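Mailing List Archive: Supply Closet Swap
Re: sorting small medical packets, one big bin or several?
27 Jul 2020, posted by a list member in Urquijo
Print this message | E-mail this message

> Hi all, I finally got the go-ahead to clean up our supply room at the
> Otach site. Right now every packaged thing we own under the size of a
> paperback lives in one giant tote. When somebody needs gauze they dig
> for it, and half the tote ends up on the floor. I have a budget of $90
> and one free afternoon. Should I buy a drawer tower, or is it better to
> stay with open bins? And how do you do the first sort without losing
> your mind?

Oh boy, I have lived in that tote! Ours was gray and had a cracked lid and we called it the swamp. So please take all of this as coming from somebody who did it wrong twice before it stuck.

First off, skip the drawer tower. I know they look great in the Dukance catalog (I bought one, it's in my garage with paintbrushes in it now). The drawers stick when a packet rides up over the back, and people shut them halfway and walk off. Open bins let you see you're low on something while you're walking past with your hands full. We went with open plastic ones and I still like them.

For the sort itself, you want a table, a big one, and you want to put something down on it first. I use a cardboard box cut open along one corner and pressed flat. Metal tables are fine for wiping down but the packets skate all over them, and if the top has ridges the thin ones slide into the low spots and you're picking at them with a fingernail. Cardboard grabs just enough. Plus you can write on it! I draw my piles right on there in marker and then recycle the whole thing when I'm done.

Then line your bins up along the edge closest to you, and work with the cardboard as your landing area. One packet out, look at it, into its bin, next packet. If you dump the whole tote out at once you'll spend the first 30 minutes just chasing things (ask me how I know). Three blue bins in a row with the supplies in them and one white packet out on the cardboard is pretty much how it goes for me too.

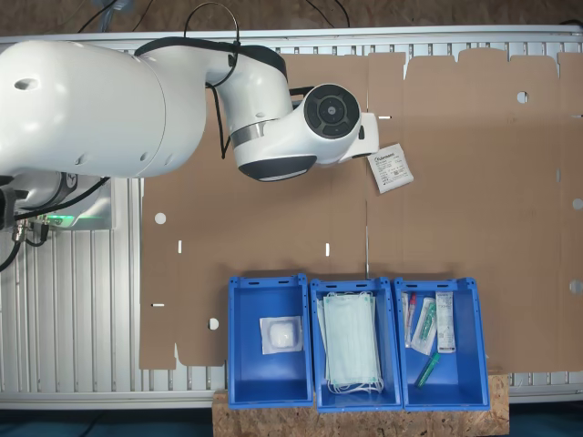 WHAT GOES IN WHICH BIN

This is where I got tangled up the first time, because I tried to sort by size. Don't! You get a lovely neat bin of small things and still nobody can find the gauze. Sort by what a person is doing when they come looking. I have one bin for covering things up (gauze, pads, anything that goes on skin), one for tubing and connectors, and one for whatever's left, which I labeled OTHER and check more often than I'd like to admit.

Anything with a torn wrapper or a date I can't read goes in a paper bag on the floor, and I take the bag to the supply lead at the end. I don't try to decide about those myself.

LABELS

I tried the Vokano stick-on sleeves and they were okay, but the corners curled on me. Masking tape and a fat marker does the job. Put the label on the short end AND the long side, so it still reads if somebody shoves the bin back in sideways.

HOW LONG IT TAKES

Our last full count was 746 packets and it ate a whole afternoon, with a break for coffee and a long argument over whether tape counts as covering things up. (It does.) If you only do the one tote I bet you'll be done before dinner. I redo ours every October, and in between I just pull the OTHER bin and give it a quick going over.

As for the $90, I'd get 5 bins, so you have a couple of spares for when one category gets out of hand, and keep the rest for a decent shelf. Measure the shelf before you order the bins, though. Mine stick out in front by the width of my thumb and I catch my sleeve on them every single time.

Has anybody on here tried dividers inside the bins? I keep going back and forth on it. The tubing packets slump over onto each other and I'd love a cheap fix that doesn't eat up half the room in there.

Write back and tell us how the swamp draining goes!

Print this message | E-mail this message

This site uses cookies to remember your archive settings. By continuing to browse the archive you accept their use.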